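Teaching Kerby by Hand: a little gallery

Hi all! I promised Harish Nambiar I'd get these up before October, so consider the promise kept (barely, by my standards). If you're new to this page, Kerby is our name for the arm we're teaching to pick things up and set them down where we want them. We don't write out every move in code. One of us takes the arm through the job, either by pushing it along with our hands or by steering it from a distance, and the computer saves the whole thing as one demonstration. Then you do it again. And again. Our running total was 637 on 26th August, and the goal for the Sternudero project is 3000, so I've had plenty of time to form opinions about tape.

Speaking of which, I love the blue tape. We use the lines to talk about where a thing should start and where it should end up, and after a few days you catch yourself saying "one square over, toward the window" in your sleep. Two strips crossing on plain gray, seen from the wrist: 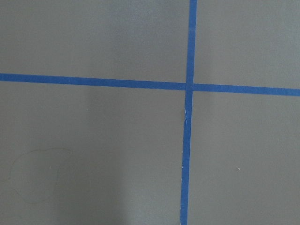 Around the table

This part of the job is a lot slower than people expect! Every demonstration needs a start position, a clean run and a reset, and the reset is the bit that eats your afternoon. My personal best is 12 good ones in a row before I fumbled a grasp and had to toss the take (Harish claims he's done better, but he didn't write it down, so it doesn't count).

We've tried both ways of teaching. Pushing the arm by hand feels great because you get the weight of it, and your own body tells you when a path is awkward. Steering it remotely is clumsier at first, but your hands stay out of the pictures, and that matters a lot when the computer is learning from what the cameras see. My friends over at Comodix swear by the remote way for everything. I still go back and forth.

Brown paper and blue tape on the big table, with the gripper over the black pad and a yellow T-shirt hard at work on the low stool:

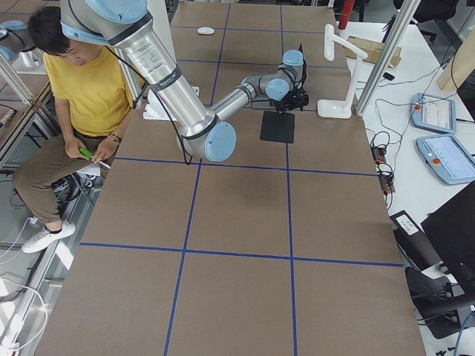
Do you keep the demonstrations that go wrong?

We keep the ones where the arm misses and the person recovers smoothly, and we throw out the ones where somebody bumps the table or gives up halfway. A good recovery is useful, as the arm will miss on its own sooner or later and it helps if it has seen a way back. We label those separately so we can leave them out of a training run if we want to compare.

Next up is the Chow set, where we go from one object to 2 at a time, and I'm already dreading the resets. More pictures when we get there!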